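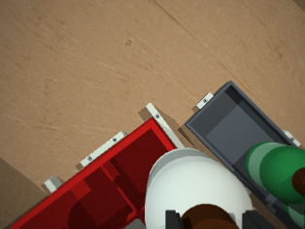 Figure 7.1 Box and bin located by screwed brackets, seen from above

Chapter 7
Fixture Location and Datum Checks

The previous chapter dealt with the calibration of a single arm against its own base. A calibrated arm is of little use if the parts it handles are not where the program expects them. This chapter covers the setting of fixtures on a shared table, using the two-arm bottle cell at Padgate as the worked case. The procedure follows the notes of Asanka Nanayakkara and Moushumi Mondal, revised in November 2019.

7.1 The table as datum

All positions in the cell are measured from one corner of the tabletop. The two edges meeting at that corner must be straight and square to each other. Before any fixture is set, the fitter clears the area next to the corner, wipes both edges and checks them with a steel square. Grain marks and surface streaks must never be used as references, even for a rough first placement.

The arm is then jogged at low speed over the datum area with the gripper empty. Lighting should be noted at this stage. An arm between the lamp and the table throws a shadow across the wood, and a vision system may read the edge of the shadow as the edge of the table.

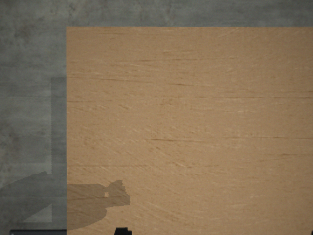
7.2 Setting the brackets

Each container is placed by hand against a template and the brackets are brought up to it. At Padgate the first bracket of the crate lies 412 mm from the datum corner and the first tab of the tray 432 mm. The order of work is as follows.

1. Fit the corner bracket and tighten its screw.
2. Fit the remaining brackets finger-tight.
3. Lift the container out and replace it 3 times, then tighten fully.

A container that binds on removal has been clamped too closely. One that can be turned by hand has too much clearance, and the pick position will drift during a shift.

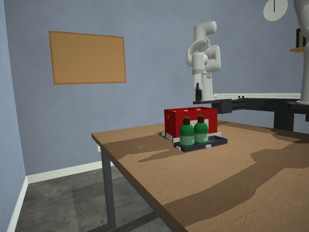
Clearance between neighbouring fixtures is checked last. The gripper needs room to open beside a part without touching the wall of the next container, and the check is made with every part in place. Tall parts are tested first. If the fingers touch, the fixture is moved and the sequence in this section is repeated from step 1.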